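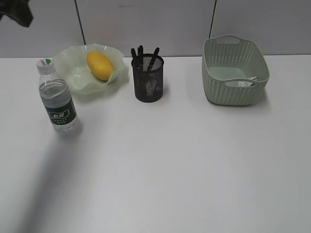
Worktop and small items check – Ekmont, ground floor, room 8
Checked by: Bok-nam Shim
Tuesday, before opening

1. Work surface clean and free of cracks or lifting. PASS
Wiped with neutral cleaner. Faint mark reported in April no longer found.

2. Joint between worktop and wall sealed. PASS
No gap found with the feeler gauge along the full run.

3. Wall panels secure, seams closed. PASS WITH COMMENT
Both seams checked by hand. The seam behind the bowl has slight movement when pressed – recheck at next visit. Hustau to quote if it gets worse.

4. Items kept to the back of the surface, front clear for work. PASS
Minimum clear depth is 200 mm. Measured 218 mm at the tightest point.

5. Drinks in closed containers only. PASS
One bottle of water, screw cap on. No open cups permitted in this room.

6. Glass or brittle items free of chips. PASS WITH COMMENT
Green bowl with the wavy rim: ran a cloth round the edge, no snagging. Material not marked on the base, so treat as glass until Yeo confirms. Do not stack.

7. Food in a bowl or lidded box, sound and not leaking. PASS
One mango, firm, skin unbroken. Remove by end of week.

8. Pen holder stable, no sharp or broken mesh. PASS
Black mesh type. Rim smooth. Blades and scissors are not to be stored in it.

9. Baskets clean and undamaged. PASS
Green basket wiped and put back.

10. Floor below dry, no trailing leads. FAIL
Extension lead from the corridor socket crossed the walkway. Unplugged and coiled at the time of the check. Permanent socket requested from Billham, job 17 on the open list.

Actions outstanding: item 3 (monitor), item 6 (Yeo), item 10 (Billham).
Room may be used. Lead not to be refitted before the socket is in.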